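Painting Miniatures, Session 2: Stone and Old Basecoats
Handout by Milagros Mamani

Bring the ruined chapel wall from the Clendlow set, primed gray. If yours is still on the sprue, you have had since February.

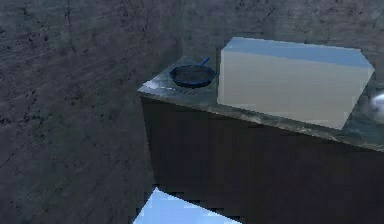 Stone goes wrong when it is painted one flat gray and then drybrushed white until it looks like a sugared doughnut. Real-looking masonry is blotchy. Think of a rough gray concrete wall with dark speckles, pits and faint diagonal streaks, and stipple toward that with a torn sponge. Two grays and a dirty brown will do it. Keep the sponge nearly dry.

Washes come next. Jae-in Wi thins his 2 parts water to 1 part paint, and his ruins look better than mine, so copy him.

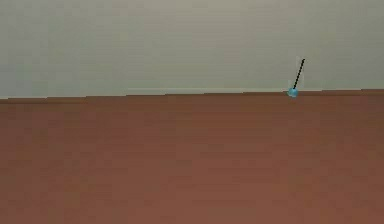 Let the wash settle in the joints and leave it alone. Poking it makes rings. When it has dried, pick out a few block edges with a small brush, then stop, which is the hard part.

Basing: glue the wall down before adding grit. Sand first, tufts last.

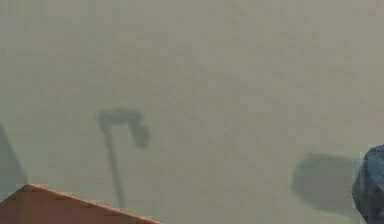

Do I have to strip an old figure before repainting it?
Only if the old paint hides the detail. Thin, sound paint can be primed straight over.

Next session: rust.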